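Lift share FAQ

I get asked the same things every week, so I've put my answers in one place. If yours isn't covered, drop me an email and I'll do my best! Kirsty Leckie, Menzies Lift Share

So what is it, then?
It's a list of people who drive between Brernmont and Drorolmont for work, and people who'd like to sit next to them. I started it with Morven Pollock after we realised we'd been driving the same road at the same time for two years, one behind the other, each with an empty passenger seat (I still cringe). We've got 81 members now.

Does it cost anything to join?
Nope. You split the fuel with your driver and that's it. Most people settle up on a Friday, but some do it monthly and one pair I know of pays in eggs.

How do you work out the fuel share?
Add up what the driver spends on fuel for the week and divide it by the number of people in the car, driver included. Please don't charge more than that. Once a driver starts making a profit it can cause trouble with their insurance, so do ring your insurer before your first trip and tell them what you're up to.

Do I have to go every day?
Not at all. Plenty of us only share on two days. Put your days on the form, and your finishing time too, as that's the bit that catches people out. Jean Forsyth finishes at 20 past four and she means 20 past four!

What if my driver's off sick?
Drivers should text by seven in the morning. If you're stuck, the 329 bus goes from outside the library in Brernmont and it's slow but it does get there. I'd keep the timetable on your fridge.

Where do we meet?
Mukarov car park is the usual spot, at the end nearest the bottle banks. Door-to-door pick-ups are up to the driver, and please don't sulk if they say no.
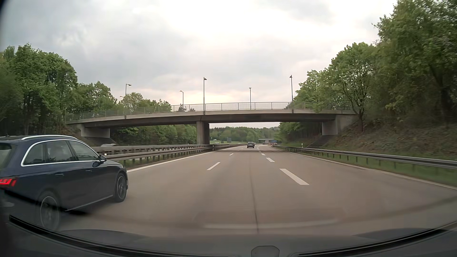
Can I eat my breakfast in the car?
Ask first. I'm fine with toast, I'm not fine with anything that has a sauce. Hernán Arango lets people have porridge, so if that matters to you, ask for Hernán.

What if we don't get on?
It happens, and you don't have to give me a reason. Tell me quietly and I'll find you another seat when one comes up. Radio choice is the driver's, by the way, I'm not getting into that again.

Can I bring my dog?
Only if your driver's happy with it and the dog can be strapped in.

How do I leave?
Email me and I'll take you off the list the same day. Do tell your driver as well, though!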